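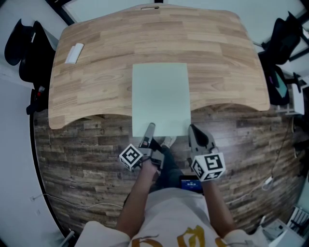
Unit 5: Sitting, Reaching, and the Height of the Work Surface

Search this site Enter keyword Go

January 31, 2019
By Treasa Madigan

Reading for this unit: the Keogh chapter on seated work, up to the section on footrests. Skip the tables at the end. They use the older set of chair measurements and will only confuse you.

1. Where we left off

Last time we covered standing work and the rule of thumb that light work is done near elbow height, with heavier work set lower so that body weight can help. Seated work follows the same rule with one complication. A person who is standing can step closer. A person in a chair has to move the chair, lean, or stretch, and most people will lean or stretch long before they move the chair.

2. Seated elbow height

Seated elbow height is measured from the seat to the underside of the elbow, with the upper arm hanging down and the forearm level. Add the height of the seat and you have a starting point for the work surface. It is only a starting point. Three things change it:

Thigh clearance. The surface and anything under it (drawers, a keyboard tray, a crossbar) must leave room for the legs. In older offices this is the most common reason a desk cannot be lowered.

The type of task. Fine work that has to be seen closely goes higher, often with forearm support. Typing goes at elbow height or slightly lower. Writing by hand falls in between.

The chair itself. A soft seat sinks under load. Measure with the person in it.

3. Reach zones

Draw two arcs on the work surface. The inner arc is what the hand can sweep with the elbow kept close to the side. The outer arc is what it can sweep with the arm straight and the back still against the chair. Things used all the time belong inside the first arc, and things used now and then belong inside the second. Anything past the outer arc should be something the person gets up for.

The usual mistake is to plan the zones from a drawing of the desk. Plan them from the person. Two people of different size at the same desk do not share the same arcs, and a right-handed person and a left-handed person will not want the phone in the same place.

A desk with a curved front edge brings more of the surface inside the outer arc, particularly at the sides. It also makes it harder to pull the chair in square, and people tend to settle at one end of the curve. Treat the shape as a help with reach. It does not settle the question of height.

4. Holding and repeating

Static load is the effort of keeping a body part in place. Holding the arms out in front without support is static load on the shoulders, even when the hands are doing something light. Repetition is a separate matter and should be written up separately. A job can have low force and high repetition, or the other way around, and the fixes are different.

Worked figures: suppose a clerk at the Mirdale office handles 2,000 forms in a shift and every form means one reach to a tray beyond the outer arc. Moving the tray inside the inner arc removes 2,000 long reaches and costs nothing. Now suppose the tray is used 100 times. The change is still worth making, but it would not be first on the list.

5. The Lirnthorpe case

Senan Dolan will take this part in class. The short version is that a records room bought new adjustable chairs and complaints went up. The desks were fixed and too high. People raised the chairs to suit the desks, their feet came off the floor, and they slid forward to get them back down. The backrests were then no use to anyone. Footrests were ordered later and helped the shorter staff. Bring your notes on foot support from unit 2.

Points to look for in the write-up:
— what was measured before the purchase, and what was not
— whether staff were shown how to adjust the chairs
— how long the trial lasted before the full order went in

6. Common terms

Popliteal height: floor to the back of the knee. Used to set seat height.
Neutral posture: joints near the middle of their range. It is a range, so do not report it as a single angle.
Bileck sheet: the one-page form we use for seated surveys. Fill in the top half before you talk to the person and the bottom half after.

For next session

Complete one Bileck sheet for a seated workplace you can visit more than once. Home desks are fine. Record the seat height, the surface height, and seated elbow height, and sketch both reach arcs. Do not suggest changes yet — we will do that together.

Last updated: February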